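The Sorting Clerk

The new planner arrived in April with a letter from Dudetti saying it understood what people meant. I had been at the bench for 26 years by then and had married someone on the strength of a similar claim, so I read the letter twice and put it under my coffee.

Clistell had written the old software. It understood nothing. You gave it a position and it went there, and if you gave it a bad position it went there too and you bought a new tool tip. I liked it fine. The whole thing ran from a file with 800 lines in it, and I could have told you what most of them did.

"Just talk to it," said the woman from Dudetti. She had driven over from Lillano that morning and kept her coat on. "Type what you want, the way you'd say it to a person."

I typed: Push the blue cube next to the blue triangle.

The status window filled up with words. It told me it had located the blue cube. It told me it had located the blue triangle. It told me it was considering the green star, and then it went on considering the green star for a good long while.

"It's thinking," she said.

"About what?"

"The star is between them. It has to decide whether you'd mind."

I said I would have thought that was the easy part. She wrote something down.
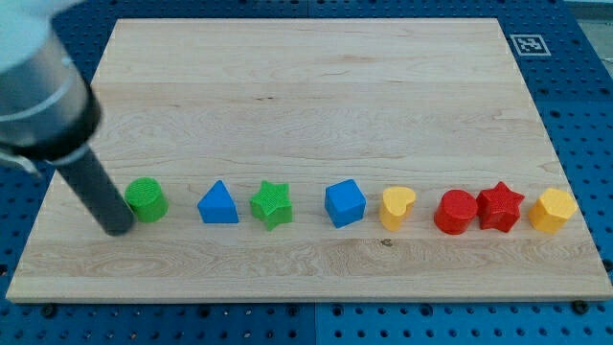

The window changed. Plan ready, it said, 7 steps. I scrolled through them. Step one was to move to the start. Step two was to confirm the start. The cube itself didn't come up until step five, and step seven was a sentence thanking me for my patience.

"Why does it need to confirm the start?"

"For confidence."

"Mine or the machine's?"

She looked at the screen instead of at me. There was a number in the corner, in green, and it had gone up a little. She seemed pleased with it. I asked what it was a percentage of, and she said that was a question for the Hirose people, who had done the perception side, and that their answer was quite long.

I've had confident trainees. One of them drove a forklift through the door of the paint room and was confident the whole way. So I did what I used to do with trainees and asked it something I already knew. I typed: Which one is the odd one out?

The number dropped. It came back up. Then it dropped again and stayed there.

There is no odd one out, the planner wrote. Did you want there to be?

She leaned in and read it, and for the first time all morning she unbuttoned her coat.

"It's never said that before," she said.

I took the letter out from under my coffee and looked for the part about what people meant. The cup had left a ring on it. Then I pulled up a chair for her, and I typed the first question over again, slower.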